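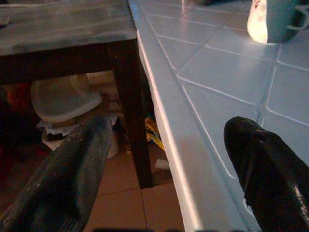 The Case for the Shared Kitchen

By Ketsara Prasertsri

Dec 12, 2024

Reading time: 4 minutes

Print this page | E-mail this page

The Braltside Residents' Association will decide in March whether to keep the shared kitchen on the ground floor of Rattanakul House or to convert the space into rentable storage units. The proposal to convert has been presented as a matter of simple arithmetic. Storage would bring in steady income, while the kitchen brings in very little. This essay argues that the association should keep the kitchen, and that it should charge a fair fee for its use.

It is right to begin with the strongest point on the other side. The kitchen costs money. Water, power, cleaning and repairs must all be paid for, and at present they are paid for by every household in the building, including those that have never set foot in the room. Of the 99 households in Rattanakul House, 70 answered the association's survey last spring, and only 11 reported using the kitchen every week. A resident who reads those figures and concludes that the room serves a minority has read them correctly.

The same survey asked a second question, however, and the answers to it have received less attention. Residents were asked whether they had eaten food prepared in the shared kitchen during the past year. Nearly all of those who answered said that they had. The meals served after funerals, the children's lunches during the school break and the dinner for new tenants all come from that room. A small number of people cook there often, and a very large number of people eat what they cook. A measure that counts only the cooks will always understate the value of a kitchen.
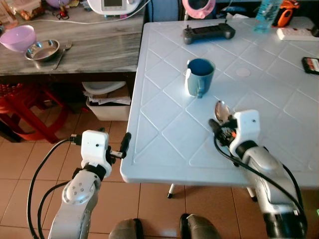
There is also the matter of the apartments themselves. Most units in the building were designed for one or two people, and their kitchens reflect that. A family that wishes to cook for a dozen relatives cannot do so on two burners and a short length of counter. The older tenants remember that the shared kitchen was included in the plans for exactly this reason. The private kitchens were made small because a larger one would be available downstairs. To remove the larger kitchen now would be to withdraw half of an arrangement while leaving tenants with the other half.

Fongchan Thongdee, who wrote the proposal in favor of storage, has replied that tenants who need more room may hire a hall. The nearest hall with a working kitchen is in Erngate, on the far side of the rail line, and it must be booked for a full day. For a wedding this may be reasonable. For a pot of soup to be shared with a sick neighbor, it is no answer at all. The value of the present kitchen lies in the fact that it can be used on short notice, for an hour, by a person who has walked down one flight of stairs.

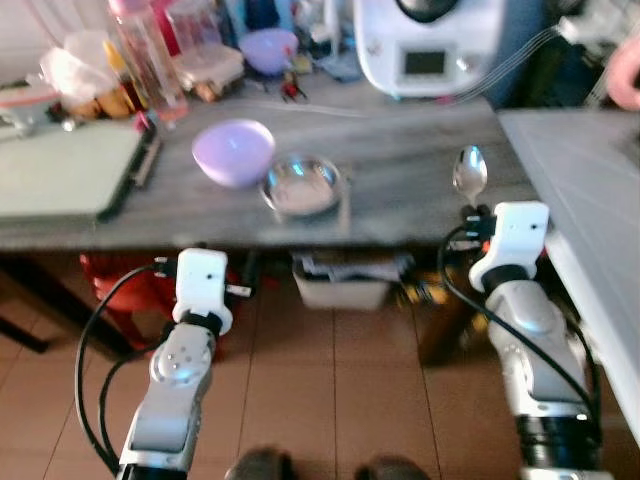 Critics of the kitchen have also said that it is poorly equipped, and that the association would have to spend heavily to bring it up to a proper standard. This claim deserves closer study than it has been given. Most of the cooking that takes place in shared kitchens is plain cooking, and plain cooking asks for clean water, a reliable stove, a clear surface and a few sound utensils. A plastic bowl, a glass bowl and a steel spoon on a counter are enough to begin a batter, a marinade or a dressing. The residents who use the room have not requested new appliances. They have requested that the drain be repaired and that the lights be left on after nine in the evening. Neither request should be beyond the means of an association of this size.

The question of cleanliness is more serious. Shared rooms are often left in poor order, and the burden of putting them right falls on whoever arrives next. The writer has arrived next on many occasions and does not dismiss the complaint. The remedy is a written booking sheet, a modest deposit and a clear rule that the deposit is lost if the room is not left clean. Kurar Court adopted such a rule three years ago. Its kitchen remains open, and its residents now pay a small charge for each booking, which covers the greater part of the cleaning bill.

A similar charge at Rattanakul House would answer the complaint of those who pay for a room they do not use. It should be set at $3 an hour, and it should be waived for meals that are open to the whole building. The association could review the arrangement after one year, with full accounts made available to every household.

Storage units would produce more income than this. That is not in dispute. Yet the association was not formed to produce income. Its founding statement commits it to "the comfort and good relations of all who live here," and each proposal for the use of common space should be tested against those words. Residents who wish to comment before the vote may do so in writing at the front office.

Print this page | E-mail this page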